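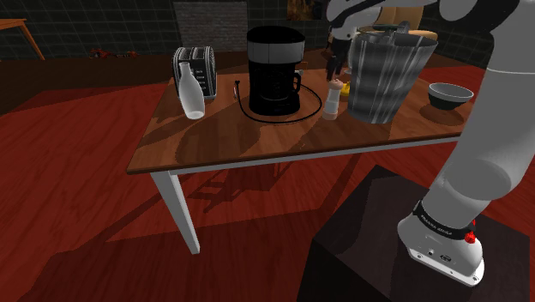
What load does one outlet circuit carry in an Oninholm rental kitchen?
Each kitchen circuit is rated for 226 volts nominal and is shared by all counter outlets. Small appliances kept out on a table, such as a toaster, count toward the same limit when plugged in. Run one heating appliance at a time.

The breaker tripped. What now?
Unplug everything on the circuit, wait 7 minutes, then reset. If it trips again -- even with nothing connected -- leave it off and call Anil Pinto at the building office.

Can I use an extension cord?
Only for lamps and chargers.

When are outlets tested?
Every September. Unit 27 and up are done on Friday.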